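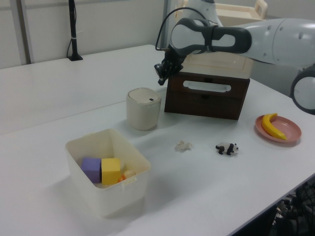

Every August some magazine informs me that my clutter problem is a container problem, and every August I end up buying containers. I'm less convinced each year. My quarrel this time is with the idea that small things need small special homes, one per type, all matching. Look at the cream-white bin at the left, with foam cubes and a bit of toy in it. It has no divider and no lid, and a child could find the purple cube in there without any help from me. Compare the brown drawer unit, which is much handsomer, and which hides whatever goes into it. I've owned drawers like that. Mine had a dried-up glue stick in it for 2 years.

My friend Ariel Cabrera swears by the Hevora method, where you sort everything you own into 8 groups before you're allowed to buy so much as a shoebox. I tried it on a Monday evening. By nine I had one group called "other" and it was winning. Ariel says I rushed it. Maybe so, but I notice the method also comes with a label set, sold separately.
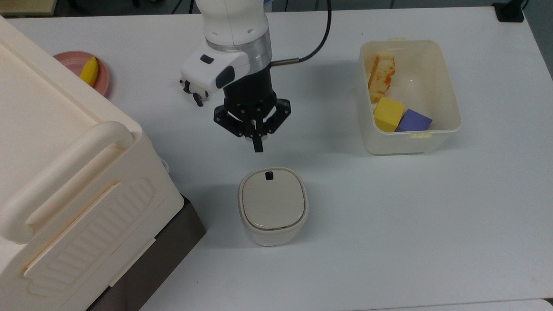
Lids are where I really dig in. A lid is fine for flour and fine for anything going up to the attic, but for stuff that gets played with daily I think it's a tax on putting things away. The little cream-white container with the beige lid looks very neat sitting there, and I couldn't tell you what's in it, or if there's anything in it at all. The open bin at the right has the toy toast standing up in the corner next to the cubes, so cleanup there means dropping things in from above. I know which one would get used at my house.

The big box with the handle I'd keep, for winter hats. The Olla catalog has a set of 100 clips and liners on sale and I've closed that page twice this week. Ask me again in September.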